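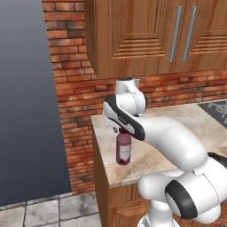

Rendered kitchen from the Skandau scene set, with the arm holding the bottle near the front corner of the counter.

Filed under: Support > Gristell > Simulation and planning

Gristell kitchen tasks: frequently asked questions

These are the questions that come up most on the support list for Gristell, our planning and control package, when people run it on the Skandau kitchen scenes. Installation has its own page. If you have a real arm connected, read the safety notes in the manual before you try anything described on this page.

What do I get when I download Gristell?

You get the motion planner, the low-level controller, the task runner and a small set of command-line tools for recording and replaying episodes. Koller, the perception module, is a separate download and is optional. Pokulau, the tool that builds scenes, is also separate. Most people who only want to run the existing tasks don't need Pokulau at all.

How many kitchens are in Skandau?

The current release has 68. They share the same basic parts (counters, wall cabinets, walls, floors) and differ in layout, surface textures, lighting and what is left lying on the counters. A scene is loaded by its short name, and the full list prints when you run the task runner with the scenes option and nothing else.

Can I use the scenes without Gristell?

Yes. They are plain scene files with meshes and textures in a folder next to them. You will lose the task definitions, which are written for our task runner, but people have loaded the scenes elsewhere and written their own tasks.

What does an action look like?

An action is seven numbers: three for the change in hand position, three for the change in hand rotation, and one for the gripper. Position and rotation are given in the base coordinates of the arm. If you would like to command the joints directly, set the control mode to joint in the task file. The controller then ignores the hand commands, so don't mix the two in one episode.

My arm moves in the wrong direction. What did I do?

Most likely you are sending commands in hand coordinates while the controller expects base coordinates. The two agree only when the hand happens to line up with the base, so a script can look right at the start of an episode and go wrong once the wrist turns. Set the frame option to hand, or convert your commands before you send them.

The planner says "no path found" but I can see plenty of room. Why?

Check these before you report it:

The goal may be fine for the hand and bad for the elbow. When the arm reaches back across a counter, the hand can be clear of everything while a link further down is touching the countertop. Run the planner with the verbose option and it prints the name of the link that hit something.

The wall cabinet may be the problem. Several of our bottle and jar tasks ask for a top grasp on something that stands under a wall cabinet, and the wrist needs space above the hand. Try allowing a tilted grasp. The tilt limit is in the task file and is set low by default.

The collision margin may be too large. It is added to every surface, so a narrow gap between counter and cabinet gets narrower from both sides. Lower it a little at a time.

If none of those help, raise the planning time. The default is short because most users run episodes in batches.

Why does the planner treat the bottle as part of the robot after a grasp?

After the fingers close on an object, the planner attaches its collision shape to the hand. From then on a path has to be clear for the bottle too. If this didn't happen, the planner would happily drag the base of the bottle through the edge of the counter. The shape is detached when the gripper opens. If you open the gripper with your own code and skip our release call, the shape stays attached and later plans will fail for no visible reason. Call detach by hand in that case.

How does the software decide that a grasp has worked?

It checks the finger opening and the contact forces, then lifts the object a short distance and checks again. Both checks have to pass. A grasp on a narrow neck can pass the first and fail the second when the bottle swings and slides out. You can turn the second check off, but your success numbers will then be higher than they should be.

The bottle slips out of the gripper as the arm moves. Is that a bug?

Usually it isn't. Friction in the scene files is set on the low side on purpose. Slow the arm down first. If the bottle still slips, look at where the fingers are closing: on a cap, small errors in height matter a lot. Raising the grip force works up to a point, and past that the contact solver starts to shake and the bottle pops out sideways. We would like the solver to do better here and there is an open ticket for it.

The bottle floats a bit above the counter at the end of a place task. Why?

The place goal includes a small gap so that the planner doesn't reject it for touching the counter. The controller is supposed to close that gap with a slow downward move that stops on contact. If you replaced our controller with your own, you have to add that last move yourself. Set the gap to zero only if you have also turned off the collision check between the held object and the counter.

Does Koller need depth images?

It doesn't need them, but it does a good deal better with them. From color images only, position is usually fine across the picture and poor along the viewing direction. Clear and half-clear bottles are the hardest case either way. A caption of "bottle, low confidence" in the viewer means that Koller found the object and doesn't trust its own estimate of where it is.

Can I skip perception and read the object positions from the simulator?

Yes, set the source to state. We suggest doing this first with any new task. When it works from state and fails with Koller, you know where to look. Please say which one you used when you report results – we get a lot of tables that leave it out.

Koller confuses the object with the background. What can I change?

Patterned surfaces cause the most trouble. Brick walls, veined stone and printed mats all give the matcher plenty of edges to get stuck on. Crop to the counter area if you know where the object will be. You can also build a plain version of the same scene in Pokulau, confirm that the rest of your code works there, and then bring the textures back.

How do I make my own kitchen?

Install Pokulau, copy an existing layout file and edit it. Each layout lists the parts, their sizes and their textures. Run the check command before you load the result. It finds overlapping parts, cabinets placed where the arm base should go, and objects that start inside another object. It won't tell you whether the arm can reach anything, so run the reach test from Gristell as well.

Can cabinet doors be opened?

Only in layouts where the doors are marked as moving. In the rest, doors and handles are fixed shapes that are there for looks and for collision checks. Switching a door to moving slows the scene down a little, so leave it fixed if your task doesn't use it.

How long is an episode?

The limit is 40 seconds of simulated time for the bottle tasks. You can change it in the task file. An episode that runs out of time is scored as a failure even if the object is in the gripper and on its way to the goal. We know some users disagree with this. There is a partial score in the log if you want it.

How many episodes should I run before I trust a number?

We ask for more than 100 per task when results are sent to us for the shared table, with the random seed written down. For your own daily work, fewer is fine. Look at the failures in the replay tool before you run a bigger batch. It's common to find that most of them come from one bad starting pose.

My results change when I run the same seed twice. Why?

Two things cause this. Planning time is measured on the wall clock by default, so a busy machine gets fewer planner steps and may return a different path. Set the limit in steps if you need exact repeats. The other cause is running several scenes in one process with shared contact settings. Give each scene its own process.

Do I need a graphics card?

For planning and control from state, no. Rendering and Koller both want one. You can run episodes without rendering, save the states, and render them later on another machine with the replay tool. This is how we do our own overnight runs.

Will a script that works in Skandau work on a real arm?

The interface is the same, so the script will run. Whether the task succeeds is another matter. Expect to redo the grasp force, speed limits and camera calibration. Use the slow mode first, keep the stop button in reach and keep people out of the arm's range.

Which log files should I attach to a bug report?

Send the task file, the planner log and the episode recording. The screen output alone is rarely enough. If the problem shows up only in a scene you made yourself, attach the layout file too. Remove any textures you don't have the right to share and replace them with a flat color.

When is the next release?

We plan to put one out in December. It will have the new detach warning and a faster check command in Pokulau. Old task files will still load.

Page last updated in October

Contact Gristell support | © Gristell project | Back to top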